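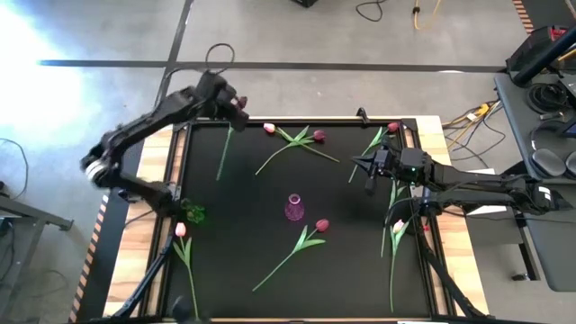

Pangate Vase, Small, Pink Glass

Article no. 855
Sold by Prurkard, Glass and Table
In stock

The Pangate is a short vase with a round belly and a narrow neck. The glass is pink and lets the light through. It is made for people who like to put a few flowers on the table and still want to see the person who sits on the other side.

We have had the Pangate in our program since the shop was a single shelf in the back of a stationery store. The shape has changed very little in this time. The neck became slightly wider after the first production, on the wish of customers who could not bring a tulip stem inside without peeling it. The bottom became heavier in the same year. Everything else stayed as it was.

Product details

Material: glass, colored through
Color: pink, translucent
Shape: round body, narrow neck, short
Finish: smooth outside and inside, rim melted round
Suitable for: fresh flowers, dried flowers, single branches
Cleaning: by hand
Packing unit: one piece in a gift carton, or 3 pieces in a shipping carton
Weight of the full shipping carton: 1680 g
Country of delivery: please see the section Delivery

About the color

The pink goes through the whole glass. It is not a paint or a film on the outside, so it cannot come off when you wash the vase. Where the glass is thicker, at the bottom and at the start of the neck, the color looks deeper. Where it is thin, in the belly, it can look almost like water with a drop of raspberry syrup. This is normal and we like it this way.

Between two deliveries there can be a difference in tone. If you want to put several vases in one row, please order them together and write "same batch" in the comment field. We will then take them from one carton. If you already have a Pangate at home and want a second one that fits, send us a photo of it by daylight, standing on white paper. Gudrun Voß compares the photos with our stock and will tell you openly if we do not have a good match at the moment.

Small bubbles and fine lines in the glass are possible. We sort out pieces with a bubble that is open on the surface, as dirt can sit there. A closed bubble is no reason for a return by itself, but if it disturbs you, write to us and we will find a solution.

Which flowers go in

The narrow neck holds the stems close to each other. A single tulip stands well in it, and so does a small bunch if the stems are thin. With thick stems it becomes crowded quickly, and the flowers drink badly when they are squeezed. Please do not push. A stem that has to be pushed through the neck will be bruised on both sides, and the glass can also suffer.

Good choices are tulips, anemones, ranunculus, sweet peas, grape hyacinths, a short branch of cherry or a few stems of dry grass. Less good are large roses with woody stems, hydrangeas and lilies. They are too heavy on top for a vase of this size. For these flowers we recommend the Nanayakkara, our tall cylinder of clear glass, which you find under Large Vases.

Tulips in the Pangate

February is the month when most of our customers write to us about tulips, so we have put our answers together.

Cut the stems shorter than you would for a normal vase. Many people are afraid of this and leave them long, and then the flowers hang to the side and pull on the vase. As a simple measure, the stem outside the glass should not be much longer than the vase is high. Cut straight across with a sharp knife. Household scissors press the stem flat.

Take off the lower leaves. One leaf for each flower is enough above the neck, perhaps two if they are narrow. Leaves in the water make it cloudy, and in pink glass you notice this later than in clear glass, so it is better to check every morning.

Lay the flowers out on a dark surface before you begin. On a dark table or a dark cloth you see well which stem bends to which side, and you can decide which flowers belong together. Pale pink and deep red tulips look beautiful side by side in this vase. Yellow works too, but the glass then looks more orange than pink at the place where the flower is near it. White is the quiet choice.

Put the stems in one after the other, each one leaning a little in another direction. Turn the vase with one hand while you do it. If you take all of them in the fist and put them in together, they will stay like a broom.

Tulips continue to grow after cutting. After two days you will probably have to shorten them again. Take them out, give the vase fresh cold water and cut a small piece from each stem. The Pangate does not hold much water and tulips are thirsty, so please fill it up daily. Fill to the place where the neck begins, not higher.

Daffodils should not go in the same water with tulips. They give off a slime which shortens the life of the other flowers.

Cleaning and care

Wash the vase by hand in lukewarm water with a little dish soap. The opening is too small for a hand or a normal sponge. We use a bottle brush with soft hair and a bent neck, which is also available in our shop under Accessories.

If there is a white line from hard water, fill the vase with warm water and a spoon of citric acid, leave it until the line has gone and rinse it well. For brown remains at the bottom, raw rice with a little water is a good help. Close the opening with your thumb and swing the vase softly. Please do not use sand or small stones, they scratch.

The dishwasher is not recommended. The glass does not break from it immediately, but it becomes dull after some time, and we cannot make dull glass clear again. Also avoid a quick change between hot and cold.

Let the vase dry upside down on a kitchen towel. It takes a while for the last drops to find the way out through the neck. If you put it away too early, you will get spots.

Where to put it

The bottom is flat and ground, but it is still glass. On stone or raw wood we suggest a thin felt pad, and one is included in every gift carton. Please do not put the vase on the edge of a window sill where the curtain can catch it. Most of the broken pieces our customers tell us about had to do with a curtain or a cat.

In direct sun the glass throws a pink spot on the table. Many people buy the vase for this. The color itself does not fade in the sun.

Other versions

The Pangate is offered in pink, green and smoke. The shape is the same in all of them. The green is at the moment only available in single pieces, the next larger delivery is expected in February. The old blue version has ended and will not come back.

There is also the Trernine, which has the same neck but a lower and wider body. It takes more water and stands a little more safely, but needs more space. If you are not sure between the two, the Trernine is the better one for a dining table with children, and the Pangate for a desk or a shelf.

For florists and restaurants

Business customers can order the Pangate in full shipping cartons. From the last production we took 2000 pieces, so also larger orders for weddings or hotel tables can normally be sent within the week. Please ask Jannik Brandes for the price list and give him your tax number with the first message. Samples are sent against payment, and the amount is deducted from the first order.

A print or engraving on the vase is not possible. We can put your card in the gift carton if you send us the cards in time.

Delivery

Single vases travel in the gift carton with an outer box and paper filling. We do not use foam. Orders which reach us before noon leave the warehouse on the same working day.

Please open the parcel on a table and not while standing. The felt pad and the care card lie under the vase and are often thrown away by mistake with the paper.

If the vase arrives broken, take a photo of the glass and of the outer box and send us both. We need no return of the pieces. You receive a new vase or your money back, as you wish. Unused vases can be sent back in the original carton within the usual return period.

Spare parts and accessories

Felt pad, gray, single: available
Bottle brush with bent neck: available
Gift carton without vase: available on request
Care card in large print: free, please ask

Product page last changed: 25 January 2019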